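Clearing and cleaning the corner behind a table

Posted by Peadar Geraghty, February 15, 2025

The corner of a room where a table or desk sits is usually the last place to get cleaned. Dust collects along the baseboard, cords drop down and stay where they land, and the outlet gets grubby from hands feeling for it in the dark. I do ours twice a year, once in winter and again in April when the windows can stay open. It takes under an hour if the furniture doesn't have to leave the room.

What you need

A vacuum with a narrow nozzle
Two microfiber cloths, one kept dry
A bucket of warm water with a small squirt of dish soap
An old soft toothbrush
Hook-and-loop cord ties
Masking tape and a pen
A flashlight

Before you start

Shut down whatever is plugged in and wait for it to finish. Pull the plugs by the body, never by the cord. Put a bit of masking tape near each plug and write what it belongs to. I skipped the tape one year and spent the evening unplugging the wrong thing.

Slide the table out far enough to kneel behind it. Lift one end at a time if it doesn't have felt pads. Our table came from Mac Giolla with hard plastic feet, and those will mark a light floor if there is a single piece of grit under them. Pads cost very little. Stick them on while you have the end lifted.

Walls first

Work from the top down. Run the dry cloth over the wall in long strokes, starting above your head and finishing at the baseboard. Go into the corner itself with the cloth wrapped over two fingers. Off-white paint shows smears, so don't go in with a damp cloth until the dust is gone.

For scuffs, use the soapy water and wring the cloth nearly dry. Rub lightly and check after a few passes. Flat paint will turn shiny if you scrub it, and the shiny patch looks worse than the scuff did. Melamine sponges do the same thing faster. Try one low down behind the furniture before using it anywhere you'd notice.

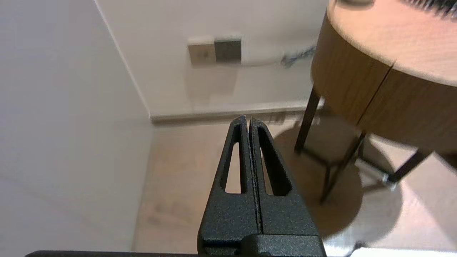
Outlets and cover plates get a dry cloth only. If there is a sticky fingerprint that won't shift, switch off the breaker for that room, dampen a corner of the cloth, wipe the face of the plate, and dry it right away. Don't spray anything at it. Don't poke the toothbrush into the openings. A plate that is cracked, loose or warm to the touch needs an electrician, and you should leave the breaker off until it's been looked at.

Cords

Lay them all out on the floor before you put any back. Wipe each one with a barely damp cloth, pulling it through your hand, and dry it the same way. Look for nicks, flattened spots and places where the cover has pulled away from the plug. Anything like that goes in the trash.

Coil the extra length in loose loops the width of your hand and hold it with a cord tie. Tight bends near the plug are what ruin cords. I like the Dotitz ties, which come 200 to a roll and can be cut to length, but strips cut from any hook-and-loop tape work as well. Avoid plastic zip ties. You will want to undo it sooner or later and you will be doing it with scissors next to a live cord.

Keep the coil off the floor if you can. A small hook under the tabletop holds it well, and the vacuum can then get past. Leave enough slack that the table can move 6 inches without tugging on anything.

Baseboard

Vacuum the top edge with the nozzle, then the line where it meets the floor. Use the toothbrush, dry, in the corner where the two walls meet. After that go along with the soapy cloth and follow with the dry one. White baseboards look gray for a minute while they're damp, so let them dry before deciding they need a second go – mine rarely do.

If there is a gap at the bottom, don't push the dirt into it with a wet cloth. Vacuum it again first.

Floor

Vacuum twice, the second time across the first. Then a damp mop, well wrung out. This goes for wood, laminate and tile alike, though wood should be the driest. I had a bottle of Arkden floor cleaner for a while and it was fine, but it left a film when I used the amount on the label. Half was plenty. Plain water does most of the job on a light floor anyway.

Wait until it's fully dry before the table goes back. Check the feet for grit first.

Putting it back

Leave a hand's width between the table and the wall. It lets you reach the plugs, and the cords don't get pinched when somebody leans on the table. Plug in one thing at a time, check that it works, and peel off the tape as you go. Tape left on for months leaves glue behind. Rubbing alcohol on a cloth takes it off the plug, with the plug out of the wall.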